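Llevaba desde septiembre queriendo ver por dentro el taller de robótica de Mackay, y por fin me escapé a su jornada de puertas abiertas del 11 de julio de 2024. Son 18 estudiantes repartidos en 6 equipos, cada uno con su mesa y su reto, y el ambiente era estupendo: portátiles por todas partes, familias preguntando, alguien corriendo por el pasillo con una bolsa de lechuga (esto se entiende enseguida).

## La mesa del bocadillo

El equipo Wurnel ha elegido un reto que parece de broma y tiene mucha miga: montar una hamburguesa ingrediente a ingrediente con un brazo robótico. Me quedé allí casi toda la mañana. La bandeja va en el centro y a los lados esperan el pan, el tomate y las rodajas de embutido, todo de canto contra unas guías de plástico transparente. Las pajitas rojas me encantaron – ¡qué manera más sencilla de rematar los soportes!

Me contaron que el orden de las capas lo deciden ellos antes de cada tanda y que lo más temido es la col lombarda, por las tiras sueltas. El tomate, en cambio, lo dan por dominado.
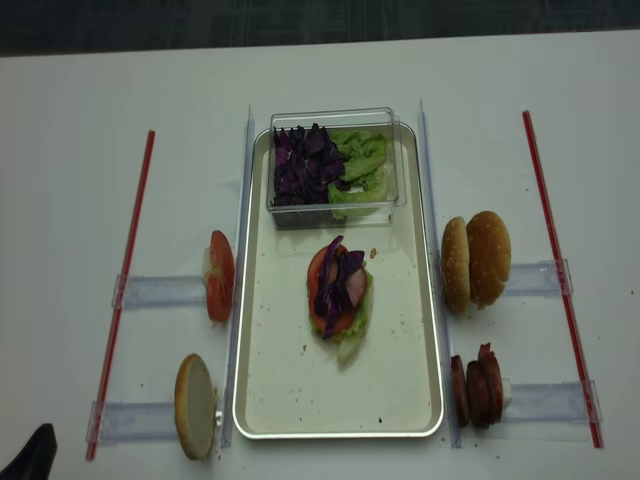
## Cómo se entrena

Lo primero es enseñar el movimiento a mano. Una persona lleva el brazo con un mando, lo repite muchas veces y esas repeticiones se guardan. En el cuaderno del equipo iban ya por 246, con una columna de observaciones que merece un libro aparte («pan girado», «dedo en el tomate», «otra vez la lombarda»). Pasé un buen rato leyéndola y me reí bastante.

Después le toca al programa probar por su cuenta. Vi varios intentos y engancha muchísimo: todo el mundo se calla cuando la pinza se acerca al pan, se inclina un poco hacia delante y contiene la respiración. La tapa con sésamo espera apoyada de canto y los dos dedos negros estriados tienen que llegar bien alineados. Si entran torcidos – me lo explicaron con las manos, apretando un bollo de repuesto – la miga cede y hay que empezar de nuevo. 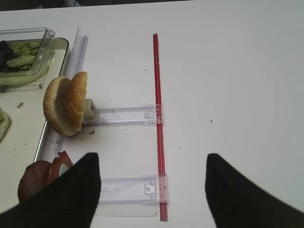
**¿Hace falta saber programar para apuntarse al taller?**

Se puede entrar sin haber programado nunca. Las primeras semanas se dedican a mover el brazo con el mando y a montar soportes, y el código llega más tarde, en parejas.

## Antes de irme

Me pasé también por la mesa de Drerel, que clasifica tornillos, y por la de Grombridge, donde estaban cambiando un cable y no pude ver nada en marcha. Otra vez será. El próximo curso empieza en septiembre con 21 plazas y las inscripciones se recogen en la entrada del taller. Yo ya tengo el papel en la mochila.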